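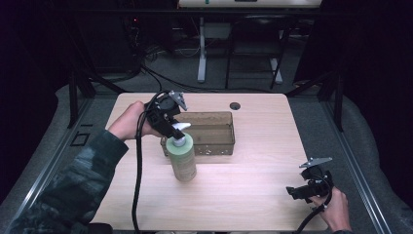
Accueil | Nos actions | Rapports | Partenaires | Contact

Point d'étape — programme Butari, jardins partagés et compostage
9 août 2018

Rapport intermédiaire pour la fondation Pisedum. Version courte, les annexes suivent dès que la compta est bouclée.

Où on en est
Trois parcelles ouvertes sur le quartier Plidero, comme prévu à la convention. La dernière avec du retard : clôture livrée en avril, mauvaise hauteur, renvoyée, relivrée. Terre végétale OK partout. Analyse de sol faite sur les deux premières, rien d'alarmant, un peu de plomb en bordure côté route — on y a mis des fleurs et pas de légumes.

Inscriptions : 18 foyers, liste d'attente de 12. Demande plus forte que prévue côté rue Kwak, où il n'y a ni balcon ni cour. Les parcelles du fond restent à attribuer, trop d'ombre le matin.

Compost
Environ 1644 kg de biodéchets collectés depuis l'ouverture. Pesée à chaque dépôt, cahier au local. Qualité inégale : trop d'agrumes, des sacs dits biodégradables qui ne se dégradent pas. Panneau refait, plus gros. Manque toujours de matière sèche, le broyat promis par la mairie n'est pas arrivé. Relance faite, pas de réponse à ce jour.

Eau
Le vrai souci de l'été. Récupérateurs vides mi-juillet, arrosage au réseau depuis. Facture pas encore recue mais elle dépassera la ligne prévue. On demande à basculer une partie du poste « animation » (deux ateliers annulés, canicule) vers le poste « fluides ». Accord écrit nécessaire de votre part avant la rentrée svp.

Reste à faire
— paillage des trois sites
— goutte-à-goutte sur la parcelle nord, devis demandé
— atelier semis d'automne, date à caler avec l'école
— réparer le portillon, il ferme mal

Budget
Consommé conforme hors eau. Le tableau joint est provisoire, il manque deux factures d'outillage. Le second versement nous serait utile avant la commande des bacs, le fournisseur demande un accompte.

Prochain point à l'automne, avec les relevés de récolte si les cahiers sont remplis correctement.

Ce site utilise des cookies pour mesurer son audience. Accepter | Refuser | En savoir plus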